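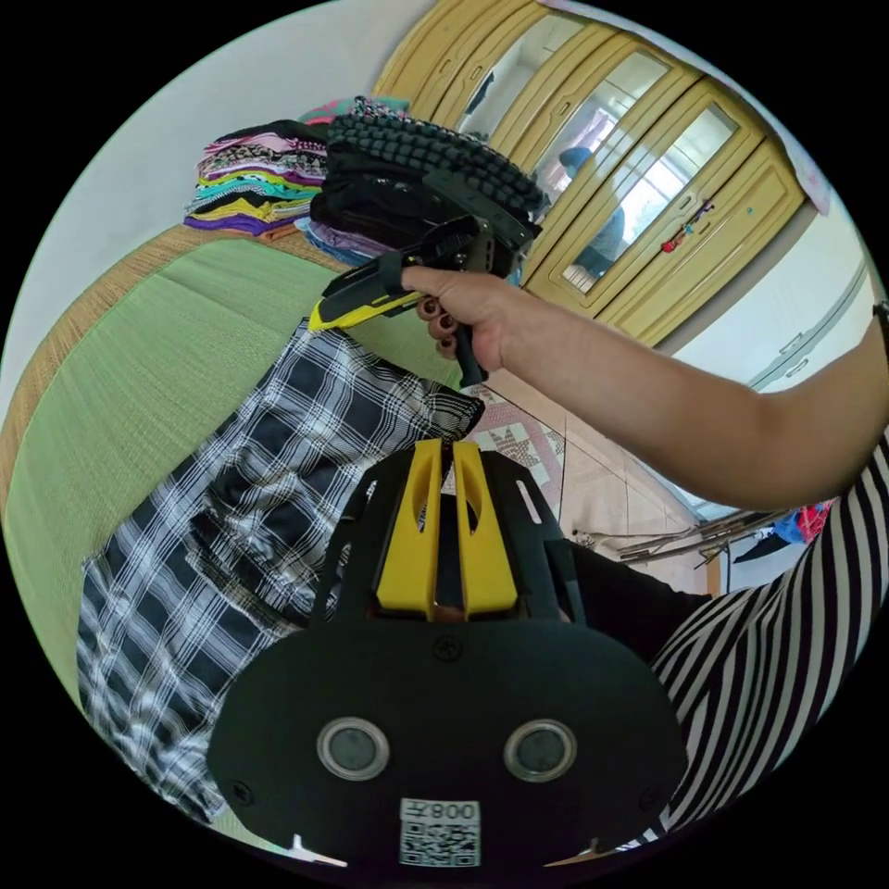 Minutes of the Flerketti Tenants' Association, June 29, 2022. Present: Seon-mi Hyun (chair), Danica Shehu, Renji Sekiguchi, Lejla Yordanov. Anika Wojcik sent apologies. The April minutes were approved with one spelling fix. Danica asked that the nail salon on the ground floor be invited to the summer fair, and said a dark reddish-brown polish like the one on the hand here would suit the flyer as a background color. Agreed – Danica to write to the salon.

Laundry room: the repair quote from Omix is $582. Renji moved to accept, Lejla seconded, all in favor. The reserve stands at $3700 before this bill.

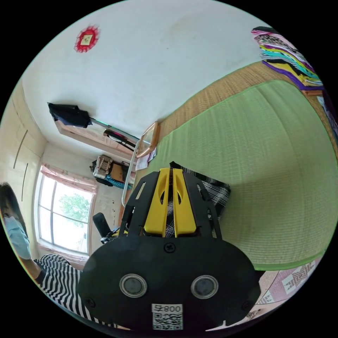
Bedroom windows on the Bautista Street side still rattle, and the landlord has not replied to the second letter. Lejla will send a third. The fabric drive for the fair was also discussed. Clean bedding and cloths are welcome, and black-and-white checks like the cloth on this bed would do well for the picnic tables. Drop-off is at apartment 44.

Parking was held over to the next meeting.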